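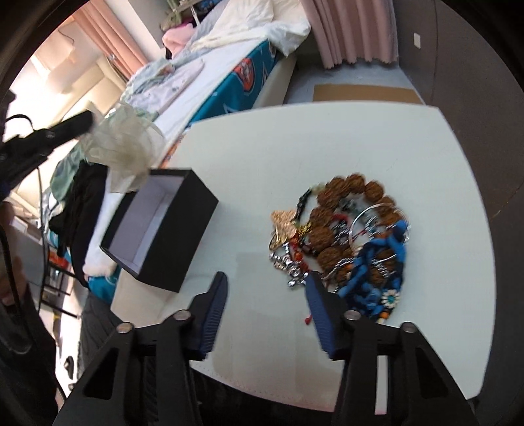
On 9 April 2019, Normunds Paulauskas wrote:

> I have restrung the same stretch bracelet twice since November and both
> times the cord let go at the knot. I use the clear elastic from Palton,
> the thin one, with a surgeon's knot and a drop of super glue. The beads
> are heavy and the holes are fairly wide. Should I go up a size in cord
> or is it the knot? Also, does anyone still pre-stretch?

Normunds,

I would look at the glue first. Super glue dries hard, and on clear elastic it leaves a stiff spot. The cord bends right next to that spot every time the bracelet goes over a hand, and after a while it snaps there. If you still have the broken piece, check the end. A clean break just beside the knot usually means glue. If the ends are curly and there is no break, the knot slipped.

For heavy beads with wide holes I have given up on the single clear strand. I use the fibrous floss type, doubled, and tie a surgeon's knot with one extra pass. Pull all four ends one at a time before you trim, and leave a little tail. Then tuck the knot into the bead with the widest hole. If you want glue on it, use a jewelry cement that stays flexible. The Ravano one is fine, but give it overnight.

Yes to pre-stretching. Cut your length, hold it at both ends, and pull slowly a few times. If you skip this the bracelet will fit on the first day and show gaps between the beads a week later. You can't fix the gaps without cutting it open.

Check the holes too. Wood and seed beads can have a burr on the inside edge that saws at the cord. I run a round needle file through each one, then blow out the dust. Glass is worse, and a cheap bead reamer is worth having for that. It took me most of an evening to do a strand of 21 and I have not had to redo it.

On size, I would go up, but only as far as the smallest hole will let you pass two strands. Try it before you cut. If one bead is the problem, ream that bead and leave the rest alone.

If it breaks again after all that, put it on beading wire with a clasp. Some beads are too heavy for elastic and will keep wearing it out. You will need crimp covers if it catches on sleeves.

I have most of a spool of the floss left over from the Flimmont sale and can mail you a couple of yards. Send me your address off list.

Eglė Sepp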